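20 January 2026
Bench notes, glue and coatings

Picked up the hide glue trials again after the December break. The old batch in the fridge had mold on top, so I threw it out and started over with the Girkero granules. Soaked 500 g in cold water overnight. It took up more water than the last lot did and came out as a stiff, cloudy gel with no lumps. Strained it anyway.

First melt in the double boiler went fine. The thermostat overshoots when the lid is off, so keep the lid on. The smell is milder than the Bidau glue and it stays open longer on the brush. I could get a full chair rail joint together without rushing. With Bidau I usually have to warm the parts first.

Glued up two sets of lap joints in maple, one set with each glue. Clamped them and wrote the batch on the end grain in pencil. Please don't move them off the rack by the window. They come out of the clamps tomorrow and get a week before anyone pulls on them.

Test sheet numbers so far: Girkero set is on sheet 2406, Bidau set is on sheet 1315. Sheet 1315 also has the oak joints from before the break, which failed in the wood and left the glue line alone. I'd like to see that again before I believe it. The oak was offcuts and some of it had checks.

Shellac: the Chege flakes are still not dissolving all the way. There is a waxy layer at the bottom of the jar and a ring of gum where the flakes sat above the alcohol. Shook it twice today. If it looks the same on the next check I'll decant the top and use it as a sealer only. The flakes may just be old. There's no date on the bag.

Stavine wax went on the walnut sample over the sealed half. It buffed up quickly. The unsealed half drank it and looks patchy, so that half gets a second coat.

Still to do:
Order more cheesecloth for straining
Clean the glue brushes in warm water, no soap
Pull the joints from the clamps and scrape the squeeze-out
Check the humidity reading against the other gauge, they disagree 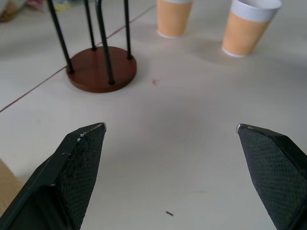

Next session

Melt a second pot of Girkero from the same gel and see if it thins after reheating. Same maple, same clamps, new sheet.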